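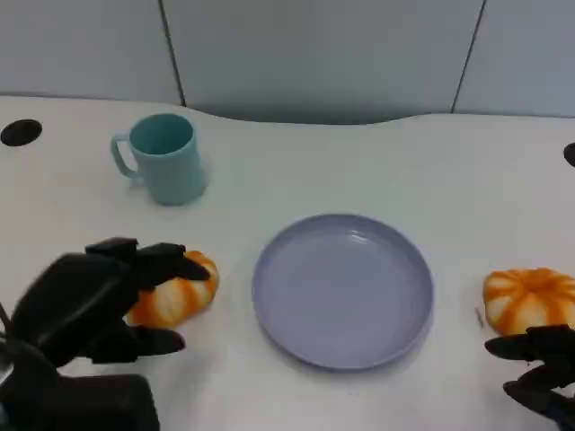 Teal mug, lavender plate, white table with the cable holes at the back.

Print this page | E-mail this page

Groda tableware and tables: your questions

Is the mug sold with the plate?
No, separate. Same range tho, so they stack up fine on one order.

Can I get the plate in teal?
Not at the moment. Teal plates are due back in April.

Dishwasher?
Top rack, yes. Plate and mug both. No scouring pads please, they dull the finish.

Microwave?
No. Sorry, we get asked this a lot.

What are the black holes in the table for?
Cables. Lamp, kettle, laptop, whatever you've got. Feed the plug down from the top.

Do the holes come with lids?
Not as standard. Salska lids fit, order code 2648, sold singly.

Tea stains on the white top?
Warm water, drop of washing up liquid, soft cloth. Still there? Leave a bicarb paste on for 11 minutes then wipe. Dont use bleach.

Can I put a hot pan straight on it?
Please use a mat. Marks from heat aren't covered.

How much is delivery?
Mugs and plates free over £78. Tables are quoted by postcode.

My plate arrived chipped
Send a photo to Tyson McKinnon at the Sandoval shop within 16 days, keep teh box.

Print this page | E-mail this page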